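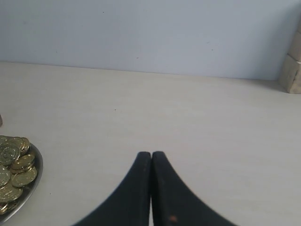
Lertchai Wattanapong swears a cat will use any feeder you give it, provided you have just paid to return it. Keep the receipt and carry on.

Section 2: Setting up the Ruvura feeder

1. Wash the bowl and the hopper. Leave the lid off until both are dry.
2. Click the hopper onto the base. It goes on one way only, and you will try the other way first.
3. Fill with dry kibble, up to 2,000 g. Wet food belongs in a dish.
4. Press and hold SET until the clock blinks. Choose the meal times. The cat's preferred time is 4 a.m. and need not be entered.
5. Run one test meal. Allow 60 seconds before deciding it's broken.

Note: The meal log holds 128 entries, then writes over the oldest. Your cat will dispute all of them.

Caution: Keep fingers and paws out of the chute while the wheel is turning. Unplug before clearing a jam.

Filed under: Cats > Feeding > Gadgets & Grudges

Comments

Nalus: Ours learned to tip it in 2 days. Is there a wall bracket?

Somboon: Step 2, guilty.

Hastholm: The beep can be turned off, hold SET and DOWN together. My cat now comes running for the microwave.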